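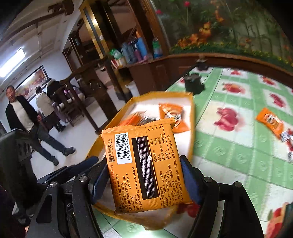 お菓子の袋の裏面。バーコードと栄養成分表。

ホーム 新着 カテゴリ パズル・ボードゲーム 使い方 ログイン

キーワードを入力 すべてのカテゴリ 検索

自作のスリザーリンクで、解が一つに決まっているかを確かめる方法

Yi-chun Au

趣味でスリザーリンクを作っています。解くほうは長くやっていますが、作るほうは始めたばかりです。大きさは縦横とも12マスで、方眼紙に鉛筆で作っています。

Goseoという投稿型のパズル冊子に、まとめて8問送りました。先日編集の方から返事があり、そのうち2問は別解があるので直して再投稿してほしいとのことでした。別解の場所は書いてありません。募集要項にも「別解の箇所は指摘しません」とあるので、これは仕方ないと思っています。締め切りは5月の末です。

作り方は次のとおりです。先に完成形の輪を一本描き、全部のマスに数字を入れます。そこから見た目がよくなるように数字を消していき、最後に自分で一度解いてみて、元の輪になったら完成としています。送った問題は全部このやり方で、全部解けました。解けたので別解はないと思っていました。

知りたいのは次のことです。自分で解いて元の輪になったのに、別解が残っているのはなぜか。紙の上で別解を見つける手順はあるか。見つけたあと、どこに数字を足せばよいか。

一つの問題では、怪しいと思ったマスに数字を入れてみましたが、それでも線が二通り引けるように見えて、わからなくなりました。輪の形はできれば変えたくありません。数字の配置が左右対称になっているので、それもなるべく残したいです。

パソコンはありますが、プログラムは書けません。ソフトを使う方法でもかまいませんが、手で確かめる方法も知りたいです。

Yi-chun Mok

スリザーリンクとぬりかべを作っています。同じ失敗を何度もしたので、わかる範囲で書きます。

まず、元の輪になったのに別解がある理由です。作った本人は答えを覚えています。迷う場所に来たとき、根拠がなくても正しいほうに線を引いてしまいます。本人は理屈で引いたつもりでいるので、あとから気づくのは難しいです。「ここはこう曲がったほうが自然だ」と思って引いた線が一本でもあれば、そこは調べる必要があります。

もう一つは、解いている途中で「解は一つのはずだから、こちらではない」と考えてしまう場合です。解く側としてはよく使う手ですが、検査のときに使うと、確かめたいことを先に認めていることになります。検査のときは禁止にしてください。

手順は次のようにしています。

問題だけを新しい紙に写します。完成図は見えないところにしまいます。写すときに数字を間違えることがあるので、写したあとに行ごとに照合します。

確実に言えることだけで進めます。角のマスの3なら角に接する二辺は必ず線、角のマスの1ならその二辺は必ず×、縦か横に隣り合った3なら間の辺とその両外側の辺は線、といったものです。あとは、点に入った線は必ず出ていくことと、輪が途中で閉じてはいけないことを使います。線を引かない辺には必ず×を書きます。×を省くと、決まった辺とまだ調べていない辺の区別がつかなくなります。

手が止まったら、決まっていない辺を一つ選び、線だと仮定して進めます。矛盾したら、その辺は×です。矛盾しなければ、今度は×だと仮定して進めます。両方とも最後まで行けたら、それが別解です。片方だけ最後まで行けて満足してしまうのが一番まずいです。仮定は色鉛筆で書くと戻しやすいです。

見つかる別解の大半は、狭い範囲のものです。よくあるのは、線が一つのマスの角を通るところで、左と上を回るか、下と右を回るかが決まらない形です。左下の点から右上の点へ行く道が二つある、と考えるとわかりやすいと思います。そのマスと、上下左右に隣り合うマスが全部空白だと、途中の点に別の線が来ていないかぎり、どちらでも成り立ちます。

質問にあった「数字を入れても二通り引ける」は、たぶんこの形です。左と上を回っても、下と右を回っても、そのマスのまわりの線は二本です。つまり真ん中のマスに2を入れても何も決まりません。数字は隣のマスに入れます。たとえば上のマスなら、線が上を回るときと下を回るときで、まわりの線の数が一本変わるので、区別がつきます。上下左右のどこでもよいので、配置の都合で選んでください。盤の端だと、隣のマスが一部ありません。

対称を残したい場合は、足したマスの反対側にも数字を足せば済みます。数字が増えて解が増えることはないので、反対側に足した分で新しい別解ができる心配はありません。ただし問題は易しくなります。易しくなりすぎたら別の場所の数字を対で消すことになり、消したらまた最初から検査です。消すほうは毎回検査が必要です。

それから、全部の数字を入れてから消していくやり方自体は悪くありませんが、見た目を優先して一気に消すと、どこで別解ができたのかわからなくなります。私は少し消すたびに解き直しています。途中の状態を残しておくと、だめだったときに一つ前に戻れます。最近は逆に、空の盤に数字を少しずつ置き、解きながら輪を決めていく作り方に変えました。こちらだと、解いた手順がそのまま検査になります。輪の形を先に決められないので、絵になるような輪を作りたいときには向きません。

Duvesance

ソフトで調べるのが早いです。Skindovikというのを使っています。盤の大きさを決めて数字を打ち込み、「解の検査」を押すと、別解がある場合は違っている辺に色がつきます。有料で、約750円でした。一度買えばそのあとはかかりません。12マス四方ならすぐ結果が出ます。

打ち間違いで別解が出ることもあるので、色がついたらまず入力を見直してください。0と空白を間違えるのが多いです。0は「まわりに線がない」という手がかりで、空白は何も言っていないので、まったく違う問題になります。

手で調べる方法は知りません。

Yi-chun Au

お二人ともありがとうございました。まず手でやってみました。

一問目は左下のあたりで、Yi-chun Mokさんが書いている形そのものでした。真ん中のマスに2を入れていたので、決まらないわけです。上のマスに数字を移し、反対側にも足しました。解き直したときに「解は一つのはず」という考え方を使っていたことにも気づきました。解く側の癖で、意識していませんでした。

もう一問はまだ見つかっていません。右半分は全部決まりましたが、左上で仮定を二段重ねないと進めないところがあり、紙が汚くなって中断しています。0のマスは見直して、写し間違いはありませんでした。

追加で聞きたいのですが、仮定を二段重ねないと解けない問題は、解が一つでも投稿しないほうがよいでしょうか。

Yi-chun Mok

冊子によります。Goseoの要項は手元にないので確かなことは言えませんが、前に投稿していたOlatunjiという同人誌では、解が一つなら難しさは問わないと言われました。そのかわり、難しい問題には作者の解き筋を添えるように頼まれました。

個人的には、仮定を二段重ねる問題は直します。たいていは、その近くに数字を一つ足すだけで普通に進めるようになります。どこに足すかは、仮定した辺に接しているマスから試すとよいです。

左上がそれだけ決まらないなら、そこに別解がある可能性は高いと思います。左上だけ大きめに別の紙へ写し、まわりから入ってくる線の位置を書き込んで、その中だけで調べてみてください。外側とのつながり方は変えずに調べます。中で二通り見つかったら、最後に盤全体に戻して、輪が二つに分かれていないかを見てください。二つに分かれるほうは解ではないので、別解には数えません。ここを見落として、いらない数字を足したことが何度かあります。

Yi-chun Au

大きく写す方法でやってみます。それで見つからなければSkindovikも使ってみます。ありがとうございました。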